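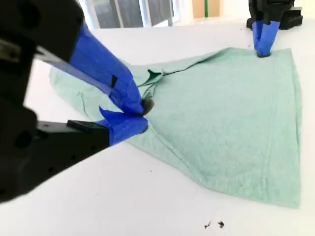 Kostano publishes its care routine for two-arm folding cells

Himirby, June 16, 2018 – Kostano, a small maker of automation for laundries and textile shops, has today published the full care routine for its Ronidari folding cell. The routine was until now given only to customers with a service contract. From this week any user can ask for it, free of charge.

The guide has 152 pages and covers set-up, daily care and small repairs of the grippers. Most of it concerns the fingers. Our service desk has handled 817 calls since the first cell was delivered, and the largest part of them began with a worn or badly wrapped fingertip.

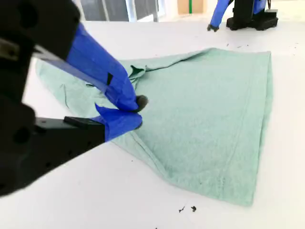
Gripper fingers with blue tape, closing on a mint-green towel.

Tape should be changed when an edge begins to lift. The old wrap is removed completely, the finger is wiped with a dry cloth, and the new wrap is laid on without covering the rubber pad. One finger takes some 10 minutes. After this the operator runs a slow grip test on a single layer of cloth, first with the left arm, then with the right.

The guide also asks for a clean table. Small crumbs and lint can be picked up together with the fabric, so the surface should be brushed before each shift.

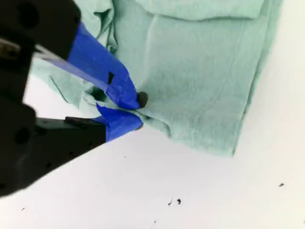

Set-up of the two arms

Both arms must be levelled to the same table height. In February we changed the order of this step after a request from the Barroso workshop – the wrist camera is now checked before the fingers, and not after. Wires along the arm should have enough slack for the full turn of the wrist, and the guide explains how to test this by hand with the power off.

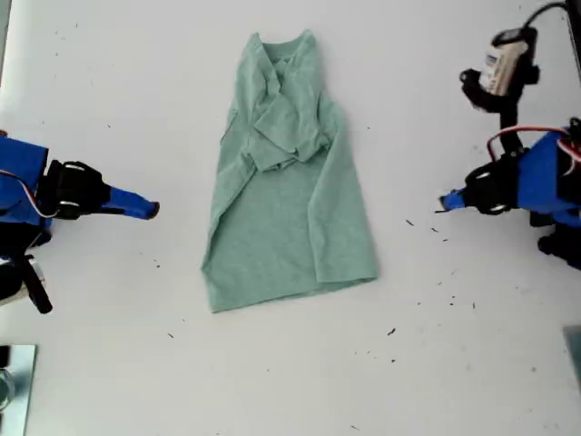 Can the tape be replaced without calling a technician?
The operator can do it alone after reading chapter 2, as long as the cell is switched off at the main switch.

The guide can be ordered from the Kostano service desk in Himirby. Printed copies are sent by post.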